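Rereading Dakulska, twenty years on

I pulled the Dakulska comics out of the closet in April, mostly to see if the box had survived the last move. It had, and so had every issue, all 64 of them, still in the order I left them when I was in college and thought I would be the kind of person who kept things in order for the rest of my life. I sat down on the floor to read one. You can guess how that went. My knees were not happy with me by dinnertime.

If you never read it, Dakulska is a superhero book in the loosest way. There's a cape, for a while. Mostly it's about a woman named Flaron who can hear any lie told within a city block, and who takes a job at a bank because she needs the health insurance. I love that so much. She doesn't get bitten by anything or fall into anything. She just hears lies, the way some people hear the refrigerator humming, and she has a rent payment due.

What I remembered from the first time was the fights. Uten, the big villain of the early run, is drawn like a building that got up and walked off, and when I was nineteen I thought the eleven pages where he and Flaron wreck the ferry terminal were the best thing anybody had ever put on paper. They're still pretty great! The artist has this way of leaving out the moment of the punch, so you get the fist, and then the wall, and your own head does the rest. But I went through those pages a lot faster this time, and then I spent what must have been half an hour on the issue where she goes home for her mother's birthday.

I had forgotten that issue completely. Her mother says she's feeling fine, her brother says work is going well, her aunt says she loves the soup, and every single one of those is a lie, and Flaron just sits there and passes the bread. There is no fight in it at all. The lettering does the whole job (the lies are in a slightly thinner hand than the rest of the words, and it took me three issues to notice that the first time around, which tells you how carefully I was reading in those days). I got a little teary over the aunt and the soup. I'm not sure I can explain it.

Then there's the middle stretch, which I won't defend too hard. Somewhere in the thirties the book goes to space for seven issues. Flaron gets a new costume with a collar that comes up past her ears, and there is a council, and the council has a lot to say. I remember being annoyed back then and I was annoyed again, though I'll admit the last of the space issues has a lovely bit where she realizes the council's language has no word for lying and she finally gets a good night's sleep. Four panels, no dialogue. If they had let that be the whole storyline I would be telling everybody about it.

And then she comes home, and Uten is out of prison, and he's working in a hardware store. This is the part I really wanted to write about. He's not reformed exactly. He's tired. He's enormous and he's tired, and he has to duck under the paint display. She walks in to buy a hinge and the two of them have a conversation about hinges that goes on for five pages, and he doesn't tell one single lie the whole time, and she can hear that he doesn't. She goes back the next week for another hinge that she doesn't need. I think it's the best friendship in any comic I've read, and I've read more than I'd like to add up in front of my family.
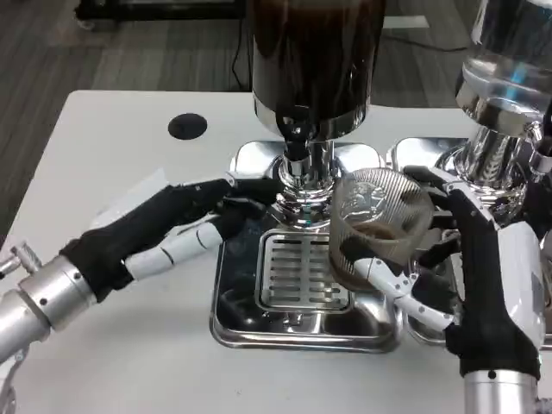
Zubaida Sethi read the hinge issue after I wouldn't stop going on about it, and her feeling was that Uten knows exactly what Flaron can do and is choosing every word with that in mind, so the honesty is a kind of manners, and maybe a kind of apology too. I hadn't thought of that. I went back and looked, and there's a panel where he starts to answer her and then closes his mouth and starts again. I'd taken it for shyness all these years. Now I can't see it any way but hers.

She was less patient with me about the ending. She thinks issue 64 stops too soon, with the bank closing and Flaron out on the sidewalk holding her plant, and she wanted to know whether Flaron ever tells her mother about the power. I used to want that too. I wrote a letter to the publisher about it, if you can believe it, two pages, both sides, and I never got an answer.

I've put the box on the low shelf in the hall now, where I can get at it without the stepladder. The birthday issue has a torn corner on the cover and I need to find a better sleeve for it. Next up is the little spin-off about the brother, which I only ever had two issues of, so if you have the third one and wouldn't mind lending it, please write to me. I'll pay the postage both ways.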